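Music Publishing and Merch, Session 7: The Band Book as Product

Read before class: the Fastberg packet, pages 1 to 27. Yes, all of it.
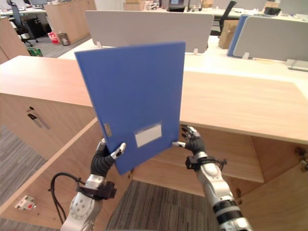
Last time we left Fastberg, our long-suffering punk label, with a forty-track reissue and no money. This week they decide to publish a book. Labels often do this when records stop selling, on the theory that fans who won't pay for music will pay to read about it. The theory holds up better than you'd think.

1. Who tells the story

An oral history is cheap to start and awful to finish. Every member remembers the same van breaking down in a different state. Brimard, the co-publisher in our case, wants one narrator. The drummer wants it to be the drummer.

2. The print run

Fastberg orders 3000 copies, plus 100 signed ones with a seven-inch single tucked in the back. Signed copies pay for the party. Work out the unit cost both ways, and remember that freight is a cost even if the band has a van (see above).

3. Rights

Lyrics, flyers, photos. The flyer artist is owed something, and so is whoever took the blurry shot everyone loves. "It was on our fridge for years" is not a license.

4. Where it sells

Monham, the distributor, takes returns until December. The merch table doesn't take returns at all - it takes cash and a lot of lifting. Thongsuk, the web store, puts the book next to the T-shirts, where it does quite well as a thing to add to a T-shirt.

For next time: write the back cover copy, one paragraph, without using "seminal," "iconic" or "raw." Those who used all three last year know who they are.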